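Reading the Ostholm Drought: How Three Local Papers Reported a Dry Year
Project report by Aksel Bech, submitted 31 December 2021

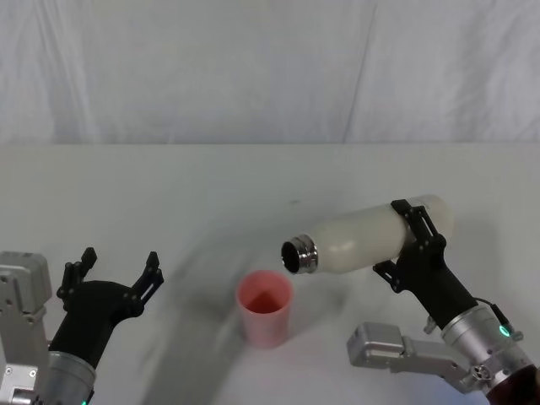
1. Background
The reservoir at Ostholm fell to its lowest level in 40 years during the summer. Wells in the Garkarar district failed first, and 2451 households were put on tanker deliveries. I wanted to find out how the shortage was reported and whose voices were heard.

2. Method
I read 402 articles from three papers covering the district. Each was sorted by main topic – farming, household supply, fire risk or politics – and I noted the first person quoted. Letters and adverts were left out.

3. Findings
Farming was the largest topic in all three papers. Officials were quoted first in more than half of the articles. People living on tanker water were quoted first in only 11, and most of those came from Jidano, where the pumping station broke down.
Fire risk was hardly mentioned until the heath fire near Farquharson, then filled the front pages for a week.

4. Problems
Some articles fitted two topics. I used the headline to decide, which may have made politics look bigger than it was. One paper's online archive also has gaps in the early summer.

5. Further work
Local radio was left out for lack of time. The recordings are kept at the library in Ostholm and could be sorted in the same way.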